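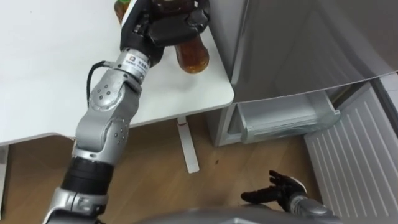

Esi Laryea
Senior Instructor, Beverage and Refreshment Service

Handout 4: Bottled Drinks at the Service Table

Students should read this handout before the practical session and bring it with them. It covers the receipt, placement, handling and clearing of bottled soft drinks and cold teas where a small table and a refrigerator are used in the same room. Glassware is treated in Handout 6 and is mentioned only in passing.

1. Terms used

A service table is any table from which drinks are handed out or poured. It may be a purpose-made counter or, as in most meeting rooms and staff lounges, an ordinary table with a smooth top. The working area is the part of the tabletop on which bottles are set down and opened. The margin is the strip between the working area and the edge. In this course the margin is one hand's width on every side, including the corners.

Reserve stock means bottles held in the refrigerator or in their cases. Table stock means bottles already set out.

2. The table

A smooth white top is easy to wipe and shows spills of tea or cola at once. It also offers a bottle very little grip. Rounded corners are kinder to people walking past, but they reduce the usable surface, and students regularly misjudge how much room is left at a front corner. Measure the margin from the curve itself.

Tables on T-shaped feet should be checked for movement before anything is placed on them. Press down on each corner in turn with the palm. If the top rocks, report it to the session leader and use another table. Do not fold paper under the foot.

Light-colored wooden floors need particular attention. Sugared drinks leave a film that attracts dirt and is slow to come off. Inspect the floor around the table feet and along the base of the refrigerator before service and again after clearing. Small dark specks should be picked up with a damp cloth.

3. Setting out

Bottles are stood upright, labels toward the guest, with the tallest at the back. Similar colors should be separated. Several amber and brown drinks look alike in a plastic bottle, and a guest who wanted iced tea will not be pleased with apple soda. The practice stock for this term consists of Kakeo (cold tea) and Hurkura (malt drink), both in plastic bottles. Students should learn to tell them apart by label and cap before the session.

No bottle is to be laid on its side on the tabletop. A round bottle on a smooth surface will roll, and a closed cap is no assurance against leakage.

4. Lifting and carrying

Take the bottle around the body, below the shoulder, with the thumb on one side and the fingers on the other. Plastic gives under pressure. An open bottle squeezed too firmly will spill over the neck, so the grip should be only as tight as the weight requires.

A closed bottle may be tipped on its side briefly, for example to read the date or to pass it under a low shelf. An open bottle is tipped only over a glass. When a bottle is moved across the front edge of the table, the free hand is kept beneath it until it is clear — most dropped bottles in our practical sessions fall at this point.

The bottle returns to the working area base first. Set it down, let it settle, then release.

5. Clearing

Unopened table stock goes back to the refrigerator. Opened bottles are closed, marked with the time and kept on the lower door shelf. Empty bottles are rinsed, drained and placed in the Antwi bin by the door with caps removed. The tabletop is wiped from the back toward the front, and the cloth is drawn around the corner and along the thin front edge, where drips collect.

6. Practical exercise

Students work in pairs. One sets out, serves and clears; the other observes and completes the Busa sheet. Partners then change places. Each student should complete the full sequence without speaking to the observer. Marks are deducted for any bottle set down within the margin, for any bottle released before it has settled, and for an uninspected floor.

Completed sheets are handed to Matúš Ďurica at the end of the session. Students who miss the practical may repeat it in May, on written request to the course office.

Preparation for next time: read Handout 5, sections 1 to 3, on ice and chilled storage.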